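Itesthorpe Museum Shop: New Arrangements for the Display and Care of Headwear

Members and regular visitors will be aware that the shop at the Itesthorpe Museum closed for part of October so that the fixtures on the ground floor could be renewed. The work has been completed and the shop has resumed its usual hours, with late opening until 7 pm each Friday. The most noticeable change concerns the hats and caps, which have been moved from the shelves beside the till to a separate bay facing the garden entrance.

Headwear has been sold in the shop for many years, and it remains one of the lines most often asked for by visitors. The previous shelving was installed when the range was limited to a few knitted hats and a single style of sun hat. The shop now carries 117 lines of clothing and accessories, and the caps in particular had outgrown the space given to them. They were stored one inside another in stacks, and those at the bottom frequently lost their shape before they were sold. Customers also found it difficult to see the colours without taking a stack apart, and members of staff spent a good deal of each afternoon putting the stacks back in order.

The new bay was planned by Didier Lecomte, Retail Manager, with advice from the shop fitters Dantas. It consists of four shelves at different heights, a mirror and a low table at the front. Caps are no longer stacked on the open shelves. One of each colour is placed on a stand of its own, and the remaining stock is kept in the drawers beneath, sorted by size. Customers who wish to try a cap on are asked to speak to a member of staff, who will bring the correct size from the drawer.

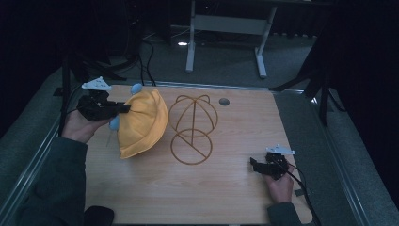

Soft fabric caps are the most demanding items in the range to present well. A cap without stiffening does not hold its form when it is put down on a flat surface, and the brim will tend to fold under the crown. A yellow one lying on a table, slightly crumpled and with its brim folded, gives the customer little idea of its cut, however good the cloth. The stands chosen for the bay are therefore of the open wire kind, with a round base, a thin upright and a domed top made from crossing arcs. The dome supports the crown from within and leaves the brim free. The brown finish was preferred to white or chrome as it is less conspicuous beneath the lighter colours, mustard among them, and sits comfortably beside pale wood.

Staff have been given a short written guide to dressing the stands. The crown should be opened fully with the fingers before the cap is lifted on to the dome, and the seams should be smoothed downwards from the top. The brim is then turned to face the shop floor at a slight angle, so that both the front and one side may be seen from the entrance. Caps on show are exchanged for fresh stock every 10 days to prevent fading on the side nearest the window. The stands themselves are to be dusted with a dry cloth, with particular attention to the points where the wires meet, and should be lifted by the upright and never by the dome.

The autumn selection is now on sale. It includes the cotton caps from Trernar in mustard, slate and dark red, together with a heavier wool cap with a lined crown, which is new this season. The Flendura rain hat has returned following a number of requests and is available in adult sizes only. Children's hats continue to be displayed on the lower shelves by the book section, where they can be reached without assistance.

The shop has also received several enquiries about the care of caps at home. Cotton caps should be washed by hand in cool water, reshaped while damp and left to dry over an upturned bowl or similar rounded object. They should not be hung from a peg by the brim. Wool caps should be brushed and aired, and cleaned professionally where marks remain. A leaflet containing these instructions may be collected from the till without charge.

A small number of the former shelving units are in sound condition and are offered to local schools and societies. Interested organisations should write to the Retail Manager at the museum or telephone extension 427 during shop hours. Units must be collected from the rear entrance, and assistance with loading can be arranged if requested in advance.

Members' discount applies to all headwear on presentation of a current card.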